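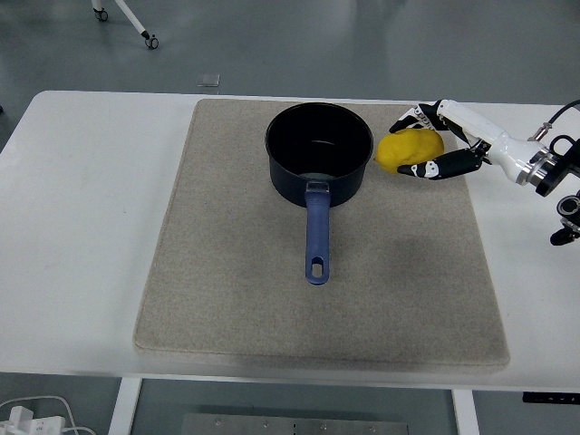

# One pan, kept well

Most kitchens have one saucepan that does nearly everything. It boils the eggs, warms the soup, makes the porridge and melts the butter, and it spends more time on the hob or the draining rack than it ever does in the cupboard. When it wears out people tend to be surprised, as if it had happened overnight.

I spent part of April talking to cooks and shopkeepers in Skustbridge about their saucepans. I expected recipes. What I got was mostly talk about handles.

## The handle

A long handle is a help when you pour and a nuisance when you store. It sticks out over the edge of the hob, catches on sleeves, and stops the cupboard door from closing. The usual answer is to turn it inwards, over the worktop, and to get into the habit young. At Trovevlow, the kitchen shop at the bottom of the hill, they tell every customer who buys a first pan to stand at the cooker at home and practise it with the pan empty.

The weak point is where the handle meets the wall of the pan. If it is screwed on, the screw works loose with heat and washing. Check it when you dry up. A quarter turn is usually enough, and forcing it further can crack a plastic grip. If the handle is riveted and has started to rock, it is time for a new pan, because a full one is heavy and the water in it is hot.

Then there is the hole at the end. Plenty of people own a pan with a hanging hole and have never hung it from anything. A plain rail with hooks costs little, and a saucepan on a hook doesn't get scratched by the frying pan stacked inside it. The rail needs a solid fixing – plasterboard alone won't hold three or four pans for long.

## Dark insides

Dark pans have their followers and their critics. A black interior hides stains, but it also hides what is going on. You can't easily see butter turning from gold to brown, and a caramel can be ruined before you notice the colour. Cooks who make a lot of sauces often keep a second, pale pan for this reason.

If the inside has a non-stick coating, use wood or silicone and keep metal spoons out of it. Don't heat it empty. Don't pour cold water into it straight off the hob either, as the base can warp and then it will never sit flat again. On a glass hob you will hear it ticking.

Scrubbing is where most coatings go. A soft yellow sponge and warm soapy water will shift nearly everything if the pan has been left to soak. For burnt milk, cover the base with water, add a spoonful of bicarbonate of soda, bring it to a gentle simmer and leave it to cool. The green side of a scourer should stay away from it.

## Where to put it down

Felt is having a good spell in kitchens. Fagerlund, a small workshop outside the town, cuts thick mats of it for tables, and has sold 100 of the large size in the past year. They are pleasant things. They deaden the clatter and keep a white tabletop from getting marked by the base of a pan.

They do need some sense. Wool felt takes heat fairly well, while felt made from synthetic fibre can melt, and the two look much alike once they are cut and pressed. Ask before you buy, and if the shop doesn't know, let the pan cool first or put a trivet under it. Crumbs brush off when dry. Spilt sauce should be blotted and then dabbed with cold water, never rubbed.

## What to pay

Trovevlow's cheapest lidded saucepan is £40 and its best seller is £50. Zendum, across the road, deals in second-hand kitchenware and usually has a box of odd lids by the door, £2 each. Take the pan with you, or measure across the rim before you go.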